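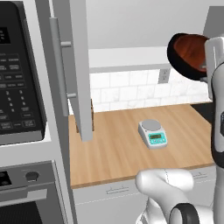

Section 8. Setting up a kitchen run in Nukard (the house rules)

Filed under: Robots & Simulation > Good Practice > Kitchen Tasks

Okay, you've got Nukard installed and the Jillthorpe kitchen loads without complaining. Before you start recording runs and sending them to the shared folder, please read this section all the way through. I wrote the first version in a hurry, and then Belmiro Carvalho and I had to throw out 344 runs that broke one rule or another, most of them mine (sorry, Belmiro!). So this version is longer.

The rules cover any task where the arm works between the cabinets and the counter: putting a bowl on the scale, putting it away, opening and closing doors, all of that. If your task only uses the floor or the fridge, skip to Section 9.

8.1 Before you start

1. Load the kitchen fresh from the menu. Don't reopen a saved state from yesterday, even if it looks the same. Saved states keep little leftovers, like a drawer that's open by a hair, and you won't spot it until you compare two runs side by side.

2. Write down the starting state of every door and drawer within reach of the arm. I use one line per item: "upper left door, open" or "drawer under counter, closed." An open cabinet door is a perfectly good starting state. It just has to be in your notes, and it has to be the same for every run in the batch unless the batch is meant to vary it.

3. Check the scale. The pan should be empty and the display should face the front edge of the counter. Open the object panel and read the weight value there too. Please don't go by the little screen in the rendered view, which is hard to read at the size we record.

4. Pick your bowl and stick with it. The kitchen comes with several and they don't weigh the same. Put the object name in your notes, exactly as the panel spells it.

5. Home the arm. Press Home once and wait for the green tick. I used to press it twice for luck and all it did was add a twitch to the first second of my recordings.

Note: if the arm homes into a spot where it overlaps a cabinet, the base is too close. Move the base back one notch and home again. Never fix it by turning off contact for the cabinet. I mean it. A run with contact turned off is worthless for anything we want to do later.

8.2 Speed and force limits

Our limits for the kitchen are lower than what the software will let you set, and you have to type them in yourself each time you make a new profile.

1. Set the hand speed limit to 500 millimeters per second for empty moves.

2. Drop to half of that whenever the arm is holding something. Nukard has a box called "slow when loaded" that does this for you. Tick it.

3. Leave the grip force on Low for bowls. If the bowl slips, change the grasp and leave the force where it is.

Caution: these are limits for simulation only. Please do not copy a profile from here onto a real arm. The workshop has its own sheet and its own sign-off, and Tiago Rebelo is the person to ask. He will say no the first time. Ask again with your risk assessment in hand and he's very nice.

"But it's only a simulation, why be so careful?" I get this one a lot! My view is that habits carry over. If I spend a month whipping bowls past open doors at full speed on my screen, I'm going to think that's what normal looks like. Also, whatever we train on these runs will copy them, bad manners and all.

8.3 Moving near an open door

This is the part most people trip over, me included.

1. Plan the path so the bowl goes around the free edge of the door with a hand's width to spare. The path preview turns amber when you're too close.

2. Watch the elbow as well as the hand. The preview only colors the hand path (I've asked for this to change, fingers crossed), so rotate the view and look at the rest of the arm yourself. The lower links swing out farther than you'd expect in front of the drawers, and the bar handles are easy to clip.

3. Keep the bowl level if the task says it has something in it. If it's empty, you can tilt it as much as you like in the air, but bring it level before you start going down toward the counter.

4. Come down onto the scale from straight above. No sliding in from the side. Sliding pushes the scale along the counter, and then your weight reading is junk and so is every run after it.

5. Let go, back off straight up, and wait for the weight value to settle before you end the run.

Note: a touch on the door or a handle counts as a contact, even a light one. Mark the run "contact" and keep it. Don't delete it! We need the bad ones too, labeled properly. The only runs you should delete are ones where the starting state was wrong.

8.4 Naming and saving

1. Name the batch with the kitchen, the task and your initials, in that order.

2. Cap each batch at 1,000 runs. The viewer gets painfully slow past that, and a second batch costs you nothing.

3. Put your notes file in the same folder as the runs. If the notes are missing, Belmiro's checker script will skip the whole folder without telling you.

4. Fill in the "what went wrong" line, even when you think the answer is "nothing."

If you're using the older Van Damme kitchen, everything above still applies except 8.1 step 3. The scale in that one has no weight value in the panel, so stick to pick-and-place tasks.

Last changed 16 January 2018

Comments

pellworth_k: Question on 8.3 step 3. Does "level" mean level to the eye or is there a number? My bowls always look a bit off.

Reply from author: To the eye is fine for now. If you want a number, the object panel shows tilt. I'd like to put a limit in the next version.

Osk: The skipped folder thing got me. Two afternoons. Could that line go at the top please

eltlow_user: We run these same rules at Eltlow with the grip on Medium for the heavy pot. Low just drops it. Maybe worth a line?

Reply from author: Good point, the Low rule is for bowls only. I'll add a pot line once I've tried it myself.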